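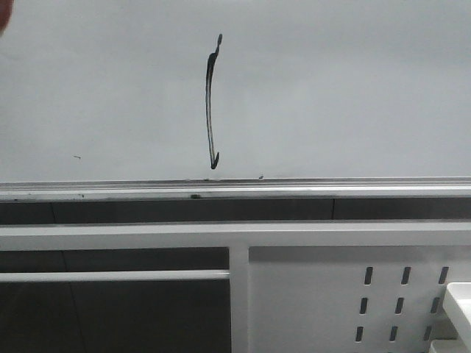

Quantas horas por semana um clube de robótica precisa para chegar a uma competição com um robô que escreva no quadro?
Depende muito do grupo, mas com menos de sete horas por semana só vi equipas chegarem à prova com o braço a fazer riscos soltos.

teimoso_pid
Sete horas de quê? Se forem sete horas a ver o professor mexer no código, tanto faz. No nosso clube (projeto Vullivik) passámos setembro inteiro a discutir o nome.

mariana.r
A do nome é verdade, eu estava lá. Mas discordo do resto. O problema é a pressão da caneta. Um traço vertical devia ter a mesma espessura de cima a baixo e o nosso sai grosso no terço de cima, afina a meio da descida e acaba num ganchinho para a direita. Isso não se resolve com mais reuniões.

teimoso_pid
O ganchinho é o pulso a rodar antes de levantar. Já o disse três vezes.

Flarent
Disseste, mas não mostraste um único registo das juntas. Pode ser o suporte da caneta com folga. E aquela falha clara dentro do traço, para mim, é ponta de marcador assente de lado.

mariana.r
Ou marcador velho. Custa trocar e repetir?

Khrystyna Pavliuk
Sou do clube da outra escola. Fizemos 40 traços seguidos com a mesma trajetória e só 11 ficaram aceitáveis. Trocámos de marcador e ficou quase igual. Uma mola no suporte ajudou mais, embora eu não jure que sirva para o vosso.

teimoso_pid
11 em 40 e chamam a isso ajudar?

Khrystyna Pavliuk
Os 11 foram antes da mola. Lê outra vez.

teimoso_pid
Ok, li mal. Continuo a achar que o regulamento pede letras e andamos todos contentes com uma linha.

Flarent
Nisso concordo. Quem tem o regulamento à mão? A versão que me mandaram nem fala do tamanho mínimo.

mariana.r
Tenho eu, logo envio. Mas primeiro a mola.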